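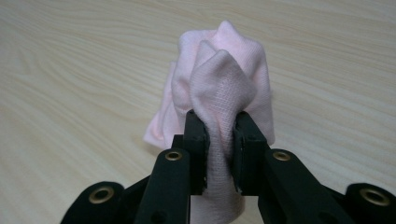
Plundora issues sock pairing and folding guide for household laundry

Tuvbridge, Fri 29 December. Plundora has published a revised guide to sorting and folding fine-knit ankle socks, replacing its 2022 edition. The guide covers flattening, matching and storage, and is free to download.

Each sock is laid flat on a table and smoothed from toe to cuff before its partner is picked up. Ribbed cuffs are aligned first, as thin knits stretch unevenly along the foot.
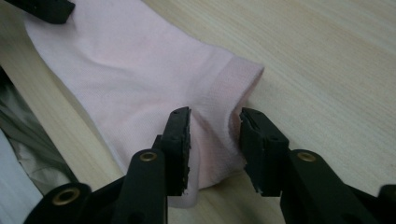 A pale pink ankle sock laid flat on a light tabletop.

"Most folding faults start at the cuff," said Jolien Goossens, textile care lead at Plundora. "If the two cuffs are level, the rest of the pair follows."

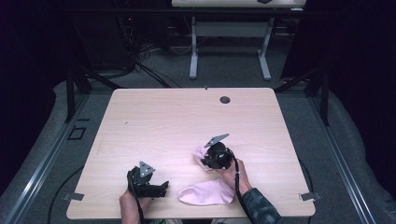
The guide advises against balling, in which one cuff is turned over the other, for any sock with a light rib. Flat pairs are folded once across the middle and stored upright.

A print run of 1000 copies will go to the Florkstead shop.

Press contact: Bok-nam Gil, Plundora, Tuvbridge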